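Workshop notebook, May
Washroom corner, entry by I. Bălan

Started again on the corner by the window. Last month's list still stands: sill to be repainted, towel hook to be moved, and something decided about the round black piece by the wall. Kostden have it down as a stool and the old inventory calls it a side table. I have written "round black top" on the label and will leave it at that.

The top shows every mark. The Trarorar polish made it worse, streaks all round the edge, so I took it off with warm water and a drop of washing-up liquid and dried it with a cotton cloth. Don't use the Trarorar on it again. The tin can go on the shelf for the door furniture.

Tried the white plate on it first.

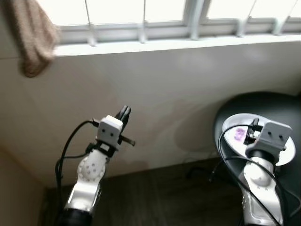 I would still like a felt pad under anything that stays there. The sheet of Garix felt is in the second drawer and cost 258, so please cut from the corner and not out of the middle as was done in March. A disc 96 mm across should sit under the foot of the plate without showing.

Sill: one coat of the white eggshell, left overnight, second coat still to do. Measured the run between the side walls for a new strip of beading and wrote down 770 mm. Check this before cutting, I was holding the tape with one hand. The brown towel hangs over that end and will have to come down while the paint cures.

Light is good here in the morning and too strong by eleven. If we want to judge the white of the crockery against the white of the wall, it needs doing early. I had the two Wongsuwan paint cards up against the wall and could not tell them apart by noon.

Also tried the patterned plate with the bowl on it. I prefer this to the plain one, it gives the dark top something to do. Ask whether the bowl can stay.
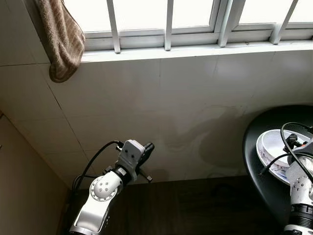
White bowl on the patterned plate, round black top, window side.

Still to do: second coat, beading, felt disc, hook. Order 100 more of the small brass pins, the box is nearly empty.

Ileana Bălan, bench 2

3 comments · 1 share
Workshop notebook · Contact · Back to top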